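台式计算机开箱拆检安全检查表(附检查意见)

九月
填表:Amna Sandhu 复核:Ruth Wragg

适用范围:Oakley 楼 224 室拆检工位,退役台式主机的开箱、内部检查及部件拆卸作业。
受检批次:Flusia 校区退回主机,共 17 台,已开箱 16 台,余一台待查。
本表抽查主机:资产编号 678
检查时段:星期四上午
填写方法:每项填“合格”“不合格”“待整改”或“不适用”。填“不合格”或“待整改”的,须在意见栏写明情况、责任人及处理要求。意见栏不得留空后补签。

一、作业前准备

1.1 主机资产标签与移交清单一致。
结果:合格
意见:编号与 Wunon 资产系统登记相符。移交清单“配件”一栏原写“齐全”,未列明细。依照部门现行规定,“齐全”二字不能作为接收依据,请移交方补交逐项清单。补交前,本机内部部件以开箱时的实际情况为准。

1.2 外部电源线、显示线、网线及其他外接线缆已全部拔除。
结果:合格
意见:电源线已单独捆扎,与主机分开放置。同批另有两台在送达时仍插着电源线,线体绕在机箱提手处,已通知运输组,今后装车前须先拔线。

1.3 电源开关置于断开位置,拔线后按住开机键释放余电。
结果:合格
意见:操作人 Lacey Furnival 已在工位记录单上签名。记录单上只有签名,没有填写时间,已当场补填。

1.4 移交部门已书面确认数据处置方式。
结果:待整改
意见:确认单上勾选了“销毁”,但存储设备数量一栏空白。未补齐之前,本机硬盘拆下后一律封存,不得送擦除,不得送粉碎,也不得作为备件登记入库。由 Ryan Birkett 联系移交部门。

1.5 操作人员已完成防静电及电气安全培训,且在有效期内。
结果:合格
意见:培训记录由 Sarmīte Paju 提供。其中一人的证书将在下一季度到期,请提前安排复训。到期后未复训者,不得单独进行开箱作业。

1.6 操作人员已取下戒指、手链、手表及挂绳式工牌。
结果:合格
意见:工牌改为夹式后情况明显好转。访客仍使用挂绳,进入工位标线以内前应交由陪同人员保管。

二、工位与台面

2.1 台面稳固,型材槽口内无松动螺母、残留螺钉及金属碎屑。
结果:待整改
意见:带槽铝型材台面便于安装固定件,缺点是小螺钉落入槽内后不易发现,再次移动机箱时可能被带入主板下方。开工前清槽一次,收工后再清一次,使用尼龙刷和吸尘器,不得用压缩空气直吹。检查时从槽内清出平头螺钉一枚,来源无法确认,已装袋并注明位置。

2.2 机箱放置方向正确,开口面朝上,放置后不晃动。
结果:合格
意见:塔式主机须侧放作业,主板一面朝上。竖放状态下不得拆卸电源、扩展卡或硬盘托架。678 号机侧放于台面,侧盖已取下。 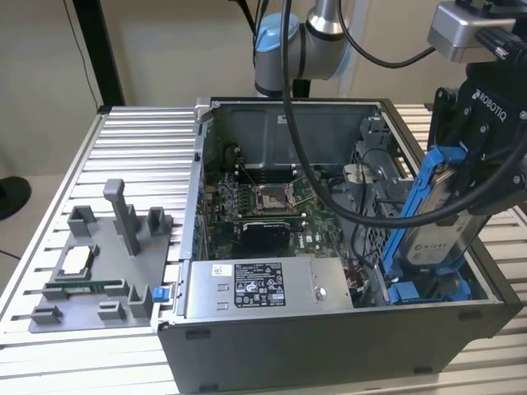 侧盖取下后应平放在指定搁架上,内侧朝上,不得倚靠在桌腿或墙边。侧盖边缘未经卷边处理的,须加套护边条,搬运时戴防割手套。本次检查中,护边条的存量不足以供整批使用,已列入采购申请。

2.3 固定件与机箱之间的距离符合要求,不妨碍部件取出。
结果:合格
意见:灰色固定板为三维打印件,装在机箱旁同一台面上。打印件应列入每月目视检查,重点看螺钉孔周围有无发白、起层或裂纹。现有月检表漏列此项,请 Sarmīte Paju 在下一版中加入。

2.4 台面照明充足,光源无直接眩光。
结果:合格
意见:金属机箱内壁反光较强,读取电源铭牌时如有反光,可调整灯臂角度,不要为看清铭牌而单手抬起机箱。

2.5 防静电接地点完好,接地线无破损。
结果:合格
意见:接地点测试记录张贴于工位右侧立柱,最近一次测试结果正常。记录纸已卷边,建议改用硬质卡片套。

2.6 工位标线以内无饮料、食品及与作业无关的纸质材料。
结果:不合格
意见:检查开始时,标线以内有一只带盖水杯。操作人员已立即移走。带盖与否均不允许。此项在上一次检查中已经提出过,故本次不按“待整改”处理,直接记为不合格,由 Ruth Wragg 向班组说明。

2.7 消防通道、急停按钮及配电箱前无堆放物。
结果:合格
意见:无。

三、机箱内部目视检查

3.1 内部无明显积尘、液体痕迹、烧灼痕迹或异味。
结果:合格
意见:检查人未闻到异味。机箱内如有鼓包或漏液电容,应停止拆卸,转入隔离区,按 Prernetetti 规程第四节处理。

3.2 箱体内壁及框架无尖锐毛刺。
结果:合格
意见:本型机箱外壁深灰,内框为银色金属,冲压边较多。检查方法为戴手套沿边缘轻触一周,不得以裸手试探。硬盘笼一侧的边角容易被忽略,新进人员培训时应单独示范。

3.3 电源单元标签完整、可辨认。
结果:合格
意见:电源为银色金属外壳,规格标签上印有认证标志及条码,标签未被撕去。规格标签左侧另贴有一枚白色小标签,不属于本部门使用的标签,不要揭除,录入时在备注栏注明“附有原贴标签”即可。

3.4 电源单元外壳无变形,通风孔内无异物插入。
结果:合格
意见:严禁以任何工具伸入电源通风孔。严禁打开电源外壳。电源内部电容在断电后仍可能带电,本工位不具备电源内部检修条件,凡怀疑电源故障的,整件拆下送专项处理。

3.5 释放片、卡扣及锁紧装置的位置已在拆卸前辨认清楚。
结果:合格
意见:电源端部有一蓝色小释放片,略伸出箱体边缘。该处最易在搬动机箱时受力折断。移动侧放机箱时应托住底面两端,手指避开释放片。同批主机中已有一台出现此处断裂,断片未能找回,须重点核对其箱内有无残留。

3.6 机箱内壁原有标签保持原状。
结果:合格
意见:内壁靠后处有一白色小标签。拆检人员不得在原有标签上书写,也不得以本部门标签覆盖。

3.7 线束走向清楚,无夹伤、破皮。
结果:合格
意见:主板一侧有黑色线束,经逐段查看,绝缘层完好。拔插头时捏住插头本体,禁止拉线。插头卡死的,停止操作并报告班组长,不得用螺丝刀撬。

四、处理器插座与主板

4.1 处理器拆除状态已记录。
结果:合格
意见:插座内无处理器,固定支架及拉杆尚在。移交清单未列处理器,故不能据此认定遗失,也不能认定为移交前已取出。登记用语统一写作“开箱时插座空置”,不加推断。

4.2 空置插座已采取保护措施。
结果:不合格
意见:插座触点区外露,未加保护盖。按照 Prernetetti 规程,凡处理器已取出且主板拟保留再用的,应在开箱后随即加盖,之后再进行其他部件的拆卸。本机主板列入再用名单,适用此条。责任人 Lacey Furnival,须在作业恢复前完成。加盖前用放大镜检查触点一次,结果写入主板流转卡。 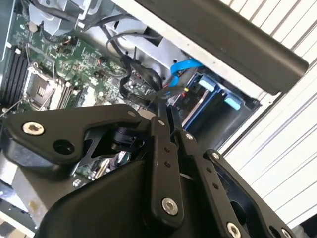
图二 主板局部:处理器插座空置,触点区外露,旁侧为黑色内存插槽。

4.3 插座上方无工具、螺钉或部件越过。
结果:待整改
意见:加盖之前,任何部件的取出路线均不得越过插座正上方。现行作业指导书只规定了拆卸顺序,对取出路线没有文字要求。Ryan Birkett 提出,可在指导书中增加一张俯视路线简图,复核人同意。简图未定稿前,以口头交底为准,交底情况须记录在班前会单上。

4.4 内存插槽卡扣完好,无断裂。
结果:合格
意见:插槽端部白色卡扣经逐个查看,无断裂。开合卡扣用指腹,不用指甲,更不得用镊子。内存条的数量与容量由登记员另表记录,本表不重复填写。

4.5 主板表面元件无缺失、无压伤。
结果:合格
意见:表面贴装元件密集,目视检查应在放大镜下进行。检查人仅确认无明显缺件,不对电气性能作出判断。流转卡上不得将目视结果写成“主板良好”。

4.6 背部接口无变形,接口内无异物。
结果:合格
意见:部分主机的接口内曾发现断留的插头金属壳,处理方式为保留原状并注明位置,由维修组取出。本机未发现。

4.7 扩展卡固定可靠,拆卸前已松开固定件。
结果:不适用
意见:本次不拆扩展卡。绿色电路卡仍在扩展槽内。其下一工序由维修组负责,本工位人员不得顺手拆除。

4.8 散热部件未被用作提手或支撑点。
结果:合格
意见:带弧形罩壳的散热部件外形容易让人误当作抓握位置。再次提醒,搬动机箱只可着力于箱体。

五、硬盘及托架

5.1 硬盘笼无开裂,导槽无堵塞。
结果:合格
意见:硬盘笼为灰色塑料件,带方形开孔与竖筋。塑料件老化后易在竖筋根部开裂,取放托架时应保持平直,遇阻力即停,退回后重新对正,不得左右摇晃强行抽出。

5.2 硬盘数据线与电源线在取出托架前已断开。
结果:合格
意见:操作记录单已勾选。建议在记录单上将数据线与电源线分为两格,现为一格,容易在只拔一根线时误勾。

5.3 硬盘与托架一并取出,不在机箱上方分离。
结果:合格
意见:本机硬盘装于蓝色塑料托架内。托架与硬盘的分离应在软垫上进行。机箱开口上方不作为分离操作的位置,以免硬盘跌落到主板上。

5.4 硬盘序列号的抄录与复核由两人分别完成。
结果:待整改
意见:抄录人已签字,复核人一栏空白。序列号须对照盘体标签读取,不得对照前一人的抄录稿。请当班人员在封存前补做复核,复核未完成的硬盘不得离开工位。

5.5 封存袋、封条编号及交接记录齐全。
结果:待整改
意见:封条已备,编号尚未填写。本项与第 1.4 项合并跟踪,待移交部门补齐确认单后一并关闭。封存袋开口处须折叠两次再贴封条,封条不得只贴在单层袋面上。

5.6 硬盘暂存位置远离磁性工具及热源。
结果:合格
意见:磁性螺钉盘已移至台面另一端。仍建议在暂存位置边缘贴出警示。

六、工具与防护用品

6.1 螺丝刀批头规格与螺钉相符,无磨损打滑。
结果:待整改
意见:十字批头一支前端磨圆,已挂“停用”牌。停用牌应系在手柄上,检查时发现仅放在工具旁边,已要求系牢。

6.2 工具清点表在开工、收工时各填写一次。
结果:合格
意见:近期记录连续。个别页的收工栏字迹与开工栏明显相同且墨色一致,无法判断是否同一时间填写。复核人将不定时抽查收工清点。

6.3 防割手套与防静电手套分别存放、标识清楚。
结果:合格
意见:处理侧盖和箱体边缘时使用防割手套,接触主板和硬盘时更换为防静电手套。更换手套应在标线以外进行。

6.4 护目镜完好、清洁。
结果:合格
意见:库存中一副镜片划伤严重,已报废。

6.5 急救箱物品在有效期内。
结果:待整改
意见:敷料在有效期内,洗眼液已过期。由 Sarmīte Paju 更换,更换后在箱盖内侧登记日期并签名。

七、收工与移交

7.1 螺钉按来源分格存放,并标注资产编号。
结果:合格
意见:电源固定螺钉、侧盖螺钉和硬盘螺钉规格可能不同,不得混装。原机缺少的螺钉如实登记,不从其他主机上借补。

7.2 未完成拆检的主机已加罩并悬挂状态牌。
结果:不适用
意见:检查时本机处于作业状态。午间休息超过规定时间的,按未完成处理,加罩、挂牌,并将硬盘收入带锁柜。

7.3 废弃塑料件、金属件及线缆分类投放。
结果:合格
意见:线缆箱内混有扎带若干。扎带归入塑料类,线缆出箱称重前应剔除。

7.4 Wunon 资产系统状态已同步更新。
结果:待整改
意见:系统中本机仍显示“在途”。到货扫描已做,但开箱扫描未做。全批已开箱的 16 台须逐台核对系统状态,不得批量修改。由 Ryan Birkett 负责,核对结果交 Amna Sandhu 存档。

八、检查意见汇总及处理要求

1. 第 2.6 项、第 4.2 项判为不合格。第 2.6 项已当场纠正,但须向班组通报。第 4.2 项完成前,678 号机暂停后续拆卸。

2. 第 1.4、5.4、5.5 项涉及数据载体管理,三项全部关闭后方可办理硬盘移交。任何一项未关闭,带锁柜钥匙不得外借。

3. 第 2.1 项应纳入日常清洁表。清洁表由 Lacey Furnival 修订,修订稿送 Ruth Wragg 审阅。

4. 第 4.3 项所提路线简图,应标明插座位置、硬盘取出方向及部件暂放位置。不同型号的机箱内部布局有差别,简图须按型号分别绘制,不得以一张通用。

5. 第 6.1、6.5、7.4 项由责任人自行整改,整改完成后在本表背面签注。

6. 余下一台未开箱主机,外包装有受压痕迹,开箱时须有复核人在场,并在剪开包装前完成外观记录。

九、填表人补充说明

Lacey Furnival 对第 4.2 项提出书面意见,认为保护盖型号与部分旧式插座不匹配,强行加盖可能造成触点受损。经核对库存,现有保护盖确有两种尺寸混放于同一抽屉,且无标识。该意见予以采纳,不改变本项判定结果,但处理要求相应调整如下:加盖前先比对尺寸;尺寸不符的,改用防静电罩覆盖整个主板区域,并在状态牌上注明“插座未加盖”;保护盖按尺寸分盒存放,盒面标明适用插座。

Ruth Wragg 复核意见:同意填表人结论。第 4.5 项中关于“主板良好”一语的限制,应同时适用于口头交接。第 5.2 项的表格修改可直接执行,无须另行报批。

复查安排:第 4.2 项由复核人到 224 室现场查看。其余待整改项目以书面签注为准,必要时补充现场查看。

填表人签字:Amna Sandhu
复核人签字:Ruth Wragg
班组确认:Lacey Furnival
抄送:Ryan Birkett、Sarmīte Paju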